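Gornalcombe Community Composting
Help desk > Food waste drop-off > Closed tickets

Subject: Kiltow unit reading "full" when it's half empty, and a smell
Opened by: Jayson Enriquez
Answered by: Virgilio Quiambao
Status: Closed
March 2023

Jayson wrote:

Hello! First of all, we love this thing. Our street has gone from putting all its peelings in the general rubbish to squabbling over who gets the finished compost, so please don't read this as a moan. But the Kiltow has started telling us it's full when it plainly isn't. The lid locks, the light goes amber, and when I open it with the key the heap is well below the line. It also smells a bit like old cabbage water, which it never did over the winter. We've had a lot of new households join (brilliant!) and I wonder if it's something they're putting in.

Tried so far: switched off at the wall and on again, wiped the level sensor, emptied the caddy tray. The light went green for the afternoon and then back to amber.

Virgilio replied:

Hi Jayson, what a lovely problem to have, a street that argues over compost! I think you've got two faults that look like one. Let's take the smell first, as it's the easier of the two.

Cabbage water nearly always means too much wet stuff and too little dry. New households bring mostly kitchen scraps, and they don't yet have the habit of throwing in torn cardboard or dry leaves afterwards. Could you have a look at what's sitting on top and tell me what you see? And is the drain at the back running?

Jayson wrote:

You were right, it's a swamp. Tea bags, lettuce, half a tub of soup (!), and hardly any card. The drain was blocked with a plug of coffee grounds. I poked it clear with a bamboo cane and a good deal of brown water came out. Already smells better. Still amber though.

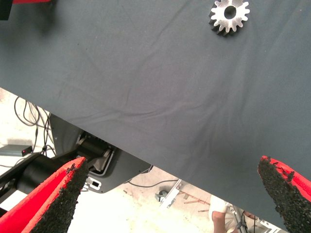
Virgilio replied:

Great work on the drain. Now for the amber light. The Kiltow guesses how full it is partly by weight, and wet scraps weigh far more than dry ones, so a soggy heap can trip it early. Please do this in order:

Add 2 full sacks of shredded card and fork it through, right down to the bottom.
Leave the lid unlocked for the evening so the steam can get out.
Go to Settings, then Load, and read me the number next to "limit".

Jayson wrote:

Card is in, and forking it was oddly satisfying. My daughter found a whole onion sprouting in there and has potted it up. The limit says 100. Should it?

Virgilio replied:

Aha! No, it shouldn't. A shared unit like yours wants 2000 in that box. 100 is the setting for the little kitchen model, and I'd bet it went back to that when the power was off. Change it, press Save, then hold Save again until it beeps. That second press is easy to miss (I've missed it myself more than once).

Jayson wrote:

It beeped! Green light. I'll leave it four days before I cheer too loudly.

Jayson wrote:

Four days on and still green, with the bin in use every morning. No smell at all, just that nice woodland-floor whiff. Ignacio at number 4 has put a crate of torn egg boxes next to the lid and people are using it without being asked. Is there a notice we could print for the newcomers?

Virgilio replied:

That's made my day. Yes, there's one called "One caddy in, one handful of card" on the Grotadix page, and it prints nicely on a single sheet. Do add a line about soup! Cooked leftovers are fine in small amounts, but the liquid should go down the sink first.

I've put a note on your unit to check the limit after any power cut. Closing this now, but just reply here if the light goes amber again and the ticket will reopen.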